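**brabec_m:** Wrist view from the cloth set below. We have 1392 episodes and Odura wants more before training. I'd rather sort what we've got.

**teronfan:** Sort how? More data fixes most of it.

**brabec_m:** Does it? In views like this one the beige fabric takes up most of the picture. I doubt the policy learns much about the fingers.

**b_oravec:** Disagree. Cloth in the way is the task. Drop those and it fails on real laundry.

**brabec_m:** Maybe — but show me 100 held-out trials first.

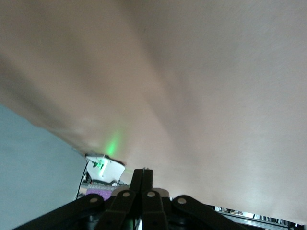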